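Tekleab Residents' Association Discussion Board
Facilities and Common Rooms > Linen, Furnishings and Equipment

Topic: Proposed change to table linen in the Brekwood Hall dining room

Posted by: Hall_Administration
2019-01-14

Members are advised that the laundry contract for Brekwood Hall is due for renewal. The present arrangement with Pleken covers the collection, washing and pressing of all white cotton tablecloths used at association dinners and private bookings. The new quotation is $2,000 higher per year than the current one.

The office has been asked to gather members' views on the following proposal before the matter is put to a vote:

Cotton cloths would be withdrawn from general use and replaced with a polyester blend supplied by Tevmont. The blend can be washed on site in the existing machines and does not require pressing if it is removed from the dryer promptly. Cotton cloths would be kept for weddings and memorial receptions only.

Please confine replies to the subject of linen. Comments on the parking charge should be made in the appropriate topic.

Clive Ellwood
Hall Administrator

Posted by: northstair_unit9

I wish to record my objection. The hall's booking leaflet states that tables are "dressed in white cotton," and several members, myself included, have reserved the room on that understanding. Polyester does not absorb spills. Gravy and wine sit on the surface and travel to the nearest lap. If the proposal is adopted, the leaflet must be amended and existing bookings should be honored on the original terms.

Posted by: M_Garrow

I support the proposal. The association paid for 570 individual cloth cleanings last year, and a number of those cloths came back with the same stains they went out with. I reported this in September and received a credit for two of them. A cloth that can be washed the same evening has a better chance of coming clean than one that waits in a bag for collection.

In regard to spills, a felt pad under the cloth deals with most of the difficulty.

Posted by: northstair_unit9

The felt pads were discarded when the store room was cleared. Their replacement would need to be included in the cost, and I do not see it in the administrator's statement.

Posted by: Hall_Administration

The previous poster is correct. Felt pads are not included in the Tevmont quotation. I will request a separate price and post it in this topic.

C. Ellwood

Posted by: eastlawn

May I ask what drop is being proposed? The present cloths were cut for the old round tables and are too short at the ends of the long ones. For a seated dinner I would regard a 30-inch drop as excessive, as guests catch it with their shoes, but the current length leaves the table legs in full view. Whichever fabric is selected, the long tables should be measured first.

I would also ask that only plain white be considered. Colored cloths fade unevenly, and a faded one cannot be placed beside a new one.

Posted by: M_Garrow

I agree with eastlawn as to color. White also allows the existing round white plates to remain in use without any further purchase. I attach a picture for members who have not seen a long table laid in this manner.
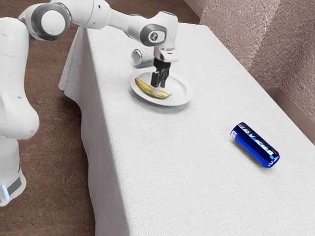 Long table with white cloth and round white plate.

Posted by: northstair_unit9

I have no quarrel with white. My objection is to the fabric, and a picture does not settle how a fabric feels under the hand. I request that a sample cloth be placed in the hall office so that members may examine it before any vote is held.

Posted by: eastlawn

I second the request for a sample. It should be washed several times beforehand, as new polyester has a finish that does not last.

Posted by: Hall_Administration

The request is noted. A sample will be ordered and washed in the hall machines before it is placed on display. Members may view it at the office counter during normal hours. It may not be borrowed.

The vote will not be scheduled until the sample has been displayed and the price of the felt pads has been received. This topic will remain open for comment.

C. Ellwood

Posted by: northstair_unit9

Thank you. I maintain my objection in the meantime.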